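# Simulated demos for a sofa pick task: how many, and what should vary between them?

**Tags:** simulation, imitation learning, wrist camera, Franka

**Posted by zolel_bench, 25th December**

Hello everybody. I am collecting demonstrations in simulation for a small imitation learning project and I would like advice from people who have done it before. I apologize if the text is long, I prefer to give too much detail than too little.

The set is called Zolel. The robot is a Franka arm on a fixed base, next to a sofa with plaid fabric. There is a small object on the seat and the policy should learn to go there, close the fingers on it and lift it. I teleoperate with a game controller, and every episode is stored with joint positions, gripper opening and the views from a wrist camera and one side camera.

At the moment I have 91 episodes that I consider good. I trained a first policy on them, and I tested it in 30 new starts. It succeeded in five. In the failed ones the arm goes in the correct direction, it comes down near the object, and then it stops a little too high or closes beside it. It looks like it knows the road but not the door.

The wrist view is dark. The fingers are yellow and easy to find, but what is behind them is blurred brown and almost black, and I am not sure the network can take much from it. 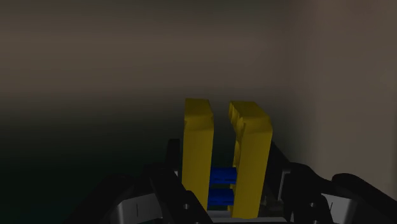 ## What I want to know

1. Should I simply collect more of the same, for example until 900 episodes, or is this a waste of my evenings?
2. Is it a mistake to have a dark patterned fabric under the object? I chose the sofa on purpose, to make it not too easy, but maybe I made it too hard.
3. My operator style is slow. I make a pause before I close the gripper, because I check the side view. Can the pause be a problem for the learning?

What I already tried: a longer training (no change), a larger image for the side camera (a small change, maybe luck), and removing the episodes where I corrected myself in the middle. The last one made the result worse, and I do not understand why.

Thank you for any help. I can share the recording settings if somebody wants to see them.

---

**grurora_lab**

I will take your points in a different order, because I think the third one is the most important.

**The pause.** Yes, it can be a problem. If your policy sees only the present observation, then during your pause it receives many samples that say "stay where you are" from a position just above the object. When it arrives in this position, staying is the most common action in the data, so it stays. Your description "stops a little too high" fits well with this. You can check it without training anything: plot the speed of the gripper over the last part of each episode and look for a flat piece near zero. If you find it, cut most of these steps out, but leave one or two so that the motion does not jump. We had the same thing in our Grurora recordings in July, and the trimming helped more than any new data did. If your policy predicts a sequence of actions and not a single one, make the sequence longer than the pause that remains.

**The corrections.** It is not strange that the result became worse when you removed them. An episode where you go a bit wrong and come back shows the policy what to do when it is a bit wrong. If all demonstrations are clean, the policy never sees the states that its own small errors will bring it to. I would put these episodes back and also record more of them, with a start from a bad position on purpose: gripper too far to one side, too low, turned a little. Record only the recovery, not the part where you make the mistake. It should not learn to make the mistake.

**The fabric.** I would keep it, but look at where your object lies relative to the pattern. With a plaid like this there are wide light bands and big dark squares, and an object with dark parts can almost disappear on a dark square while the same object on a tan band is clear.

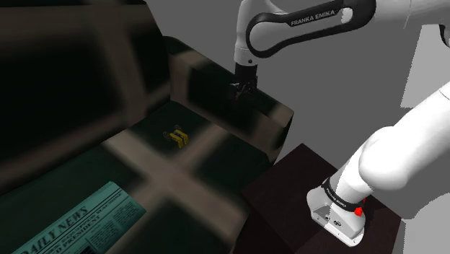 If most of your starts are on one kind of background, the policy may connect the grasp with the fabric. Make a simple table of the start positions: dark square, light band, on the border between the two. Also write down how near it is to the backrest and the armrest, as these limit how the hand can come in. Then fill the rows that are almost empty. This is boring work, I know, but it takes one evening and after that you know what you have.

The same goes for the other things on the seat. If you have a newspaper or something similar in every episode and always in the same place, move it sometimes, and sometimes take it away completely. A large printed area is easier for the network to find than a small object, and it can start to use it as a landmark.

**The number.** I would not go to 900 now. Trim the pauses, put back the corrections, fill the table, train again with the same settings as before. Keep your test starts fixed, so you compare with the same ones.

---

**ko_trainer**

turn the light up in the wrist view. it is a simulation, you are allowed. when mine was that dark the policy mostly ignored the wrist camera and used the side one, and from the side you can't judge the height well. make the light random between dim and bright if you are worried it becomes too easy

also check that your two cameras are saved at the same time step, mine were one step apart for weeks

---

**zerkstead_sim**

More data is always better, just collect more. Disk space is cheap.

---

**zolel_bench**

Thank you to all. I made the plot that grurora_lab proposed and the flat piece is there, in nearly every episode, and longer than I thought. I felt a little ashamed to look at it. I have started to trim, with a speed limit under which I drop the steps, but I must be careful because the closing of the fingers also happens when the arm is not moving. My first version of the script deleted the grasp itself - I am glad I made a copy before.

To ko_trainer: the cameras are saved at the same step, I checked. I will make the light random for the new episodes. For the old ones I can replay the stored joint positions and render them again, so I do not need to drive everything a second time.

I have one more doubt about the table. When the object is close to the inner corner I usually come from the armrest side, and when it is in the open part of the seat I come from straight above. Is it better to have one approach for all places, or can the policy live with two?

---

**grurora_lab**

It can live with two if the place decides which one. The trouble comes when the same place has both, because then it may take the average and arrive between them. Choose a border on the seat, write it in your notes, and follow it also when you are tired.

For the script, keep every step where the gripper opening changes and apply the speed limit only to the others.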